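Subject: Re: Round tabletop, refinish or just oil?
List: Trurolel shared workshop and kitchen list

Replying below the quote, and trimming what isn't relevant.

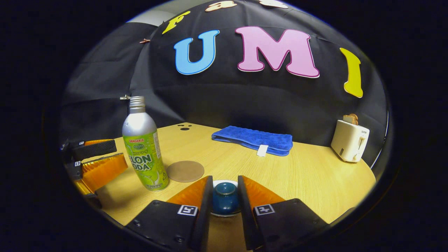
The finish question depends on what is already on the wood, so start there before buying anything. Our round top is a similar case to yours: light honey colour, fine parallel grain, and it gets used for drinks, towels and whatever people put down on the way past. The two small dark holes near the back are the part I would deal with first, before any coating goes on. The coaster beside the melon soda is the other thing worth mentioning, and I come back to coasters under point 4.

> We have inherited a round wooden table for the lunch corner. Top is
> pale, no visible damage apart from a few rings. One person here says
> sand it back and use a water-based poly, another says leave it and
> oil it twice a year. It will have kettles, bottles and damp cloths on
> it every day. Does anyone have a procedure that has held up? Also is
> it worth filling small holes or do they just open up again?
>
> Hovia end of the building, ground floor

1. Find out what is on it now.

Put a few drops of water on the top, somewhere that gets a lot of use, and again near the rim. Wait 5 minutes. If the water beads in both places there is a film finish still working and oil will sit on top of it and go sticky. If it beads at the rim and darkens the wood in the middle, the film has worn through and you will need to sand the whole top, not only the worn part. If it darkens everywhere, it is bare or oiled and you can go either way.

For rings, white ones are moisture trapped in the finish. Dark ones have gone into the wood. White rings often come out with a soft cloth and a warm iron on low. Dark rings need sanding or oxalic acid. I would not bother with the acid on a lunch table.

2. Holes.

Yes, fill them. Crumbs and liquid get in, and the edge of the hole is end grain in places so it takes up water faster than the surface around it. Procedure:

Clean out with a wooden skewer, then vacuum.
Check depth with the same skewer. If it goes right through, tape the underside.
Use a stainable two-part filler or hard wax. Hard wax is easier to match on a pale top but goes on after the finish.
Overfill slightly and level once it has set.

Soft single-part filler does open up again, in my experience within a year. I put it down to seasonal movement, as our heating is on hard all winter and off completely in summer.

3. Film or oil.

With daily kettles and damp cloths I would use the water-based poly. Three coats, light rub with 320 between coats, last coat left alone for a week before anything heavy goes on it. Oil looks better on fine grain and is much easier to patch, but it needs someone to do it, and on a shared table that tends to lapse after the second round.

Sand to 180 and stop. Going finer than that gave us poor adhesion with the Dokitz water-based product we used on the benches, and the sheet that came with it says the same. Raise the grain with a damp sponge before the final pass or the first coat will do it for you.

Do the underside as well, one coat at least. A round top sealed on one face will cup.

4. Use afterwards.

Coasters only help if they are left out on the table. When ours were kept in the drawer they stayed in the drawer. Cork or similar is fine for cold bottles. For kettles you want something thicker with feet, so that air gets under it.

Screw-cap aluminium bottles straight from the fridge sweat a lot in August and leave a neat ring the size of the base. Same for folded towels: if one is at all damp and sits overnight, it will mark a worn finish over a far bigger area than a bottle does. Terry is the worst of them because it holds so much water. Hang them up.

No oven cleaner, no ammonia, no melamine sponge. Dish soap, well diluted, then a dry cloth.

5. Cost.

The last set of tables, including abrasives, filler and the poly, came to $1,038. That was the whole ground floor run and you have one top, so you will be well under it. The Mahmoud room still has part of a tin from that job. It was opened last spring, so stir it, strain it and try it on scrap first. If it has gone stringy, bin it.

I can lend the orbital sander and the hose adapter. The adapter fits the small extractor only. Please return it with the reducer ring, which is grey and easily lost.

If you do the water test, post the result to the list and I can be more definite about the sanding.

--
Workshop bench bookings, Trurolel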